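Search this site
Search for:
Go

How I record laundry folding demos at home (so the data is worth keeping)

A few of you wrote in after the dish rack post asking about cloth, so okay, let's do cloth! I put it off for ages because fabric is a pain. A mug is the same mug every time you pick it up. A shirt is a different shape every single time, and your policy has to learn all of those shapes from whatever you feed it.

My first batch was 50 episodes and I threw away nearly all of them. I was folding the way I fold for myself, fast and sloppy, with a little flick at the end. Great for getting chores done, terrible to learn from. So this is how I do it now.

Start with one garment and one flat surface. I like a plain board laid on the bed, because a busy bedspread with nothing over it makes it harder to tell where the cloth ends. Spread the shirt out, but don't iron it into perfection. You want some wrinkles in there (your robot is going to see wrinkles).

Then pinch. Come in slowly, open the fingers wider than you think you need, and take a small fold near the edge of the shirt. Pause for a beat once you've closed. That little pause makes it so much easier to find the grasp later when you're trimming. 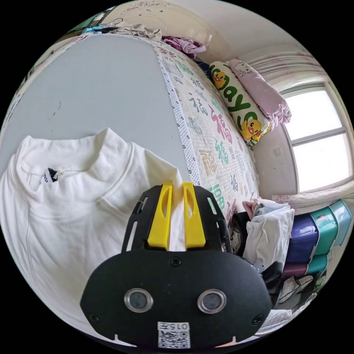

Yellow fingers closed on a small fold of the white shirt.

If you miss the grab, keep recording! Back off, come in again, and finish the fold. I used to delete those and I really regret it. Achilleas Makris, who trains on the sets I collect for the Mallenex project, asked me to leave the recoveries in and just tag them "retry" in the notes column. Drop an episode only when you lose tracking or the fingers leave the view of the cloth for a long stretch.

Next come the two-gripper moves, and these are where I see beginners rush. For anything long, get a good hold at one end before you lift the other. Raise it slowly and let the cloth hang with a bit of slack in it. Pull it tight and it'll slide right out of your fingers, plus you teach the policy to yank.

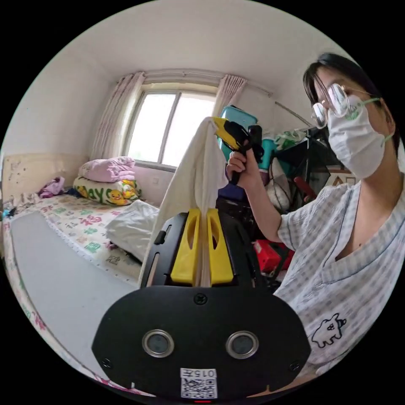

Keep your wrists loose, too, and move at the pace of somebody who's half asleep. It feels silly for the first ten minutes and then you stop noticing. I also say the step out loud, "grab, lift, lay down," which keeps my timing even from one episode to the next.

Change things up as you go. Every 14 episodes I rotate the shirt, slide it to another part of the board or swap it for a different one. I do a morning session and a late afternoon one as well, so the window light isn't always the same. What I leave alone is the order of the folds: left sleeve, right sleeve, bottom up, done. Mix up the order and you'll need far more data before anything sensible comes out.

My target is 100 good episodes per garment, in 4 sittings. More than that in one go and my hands get lazy, and lazy hands show up in the playback. Watch a handful of clips before you put everything away, while you can still redo the bad ones without setting up all over again.

Towels are next, probably in January. If you have a trick for fitted sheets, please, please leave it in the comments.

Recent posts
Dish rack demos: what I'd do differently
Naming your episodes so you can find them again
Notes from the Brosurdale meetup
Sock matching, part 2
Syncing two grippers without losing your mind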